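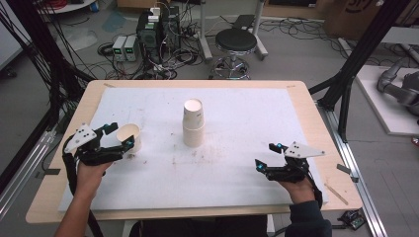

4.2 Changes in the work of station operators

Figure 3. Cup-nesting task performed with two hand-held grippers at a foam-topped table.

Before March, the operators at the Grovside site packed cups by hand and were assessed on output alone. Under the Sinis program, part of each shift moved to demonstration work, in which an operator carries out the same task with a gripper in each hand (Figure 3). Over the study period, 265 demonstrations were kept for training and 10 operators were interviewed.

Two changes were reported most often. Operators described a slower pace of work, as a cup had to be approached at an angle the gripper jaws could manage. They also reported a new kind of responsibility – their own habits of reaching and placing would be passed on to the machine. Pay grades did not change during the period, and several operators raised this point with the site manager. Supervisors, for their part, found it difficult to rate a shift that produced fewer packed cups. De Luca and Dixit return to this question in Section 5.

Filed under: Work and Automation
652 views | 2 shares

Related articles
Shift planning after automation: the Mirani warehouse
Operator training at Grandent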